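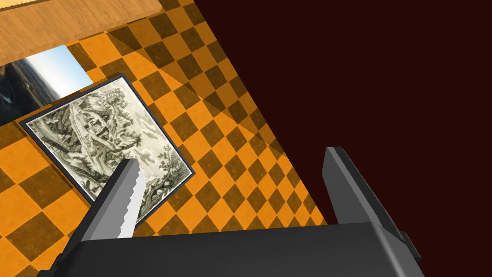
Floors and tiling

List: Lellwood Old Houses
Subject: Re: Lifting and relaying hall tiles
Date: 28/11/2021

On the hall tiles, the earlier message said:

> We have a tiled hall in a terraced house and a dozen or so of the tiles
> near the front door are loose. They rock when you step on them. The
> builder says the lot should come up and be replaced, and has quoted
> for new porcelain throughout. I would like to keep the old ones if
> I can. Has anyone lifted and relaid just a patch? And what do
> you clean them with? There is a sort of grey film over everything
> that comes back as soon as the floor dries.

Yes, you can do a patch. We did ours in June and it has held up so far, with two children and a dog going over it every day. I wouldn't replace a whole floor for a dozen loose tiles.

First find out how far the trouble goes. Tap every tile with the handle of a wooden spoon. The sound ones give a short click and the loose ones sound hollow. Put a bit of masking tape on the hollow ones. We thought we had nine and ended up with 66, most of them along the party wall, so do this before you buy anything.

Number the tape and draw a plan before you lift a single one. Old tiles vary in size by a millimetre or two and they fit back best where they came from. If yours is a two-colour chequer laid on the diagonal, pay attention to the cut pieces along the edge. The whole tiles can be swapped about at a pinch but the cut ones can't.

Lifting: rake out the joint with an old hacksaw blade, slide a wide filling knife under and lean on it gently. Start with one that is already broken if you have one. Ours came up easily apart from five which somebody had stuck down again with a modern adhesive. Two of those broke.

Cleaning the backs took longer than anything else. Soak them overnight in a bucket of plain water and scrape the old mortar off with a paint scraper. Don't use brick acid on them. I tried it on one of the broken ones and it took the colour off the face where it splashed.

Look at the bed while the tiles are up. Ours was dusty and crumbled down to a finger's depth, so I took out the bad part, brushed it, damped it and filled it level. I used the Fortin flexible adhesive in grey for the tiles themselves. It gives you longer to shuffle things around than the rapid sort. Lay them all out dry first and stand back at the front door to check the lines.

The grey film is probably salts coming up from below, or old polish, or both. Polish comes off with a stripper and a white pad. Salts you brush off dry, and you keep doing it until they stop. If you wash them they go back into the tile and come out again next week. Don't seal the floor until it has stayed clear for a good while. Ours took most of the summer.

For replacements, the Wesilon reclamation yard had tiles close to ours in both colours. I paid 60 pence each for plain squares, but you have to sort through the crates yourself, so take one of yours along and wear gloves. They don't deliver small amounts.

On cost, the quote we had for a new floor was £806 before fitting. Doing the patch came to far less, though it did take me four weekends and we used the back door the whole time.

A couple of people asked off list about the Kosurar sealer that was mentioned last winter. I have used it on the kitchen floor but not in the hall. It darkens the tiles slightly and I wouldn't put it on anything that still has damp under it. Try it in a cupboard first.

If the original poster can say whether there is a solid floor or boards under the tiles, that would help. Most of what I have written only applies to a solid one.

Rosehill Terrace, Lellwood

--
Message 3533 in the list archive
To leave the list, reply with LEAVE in the subject line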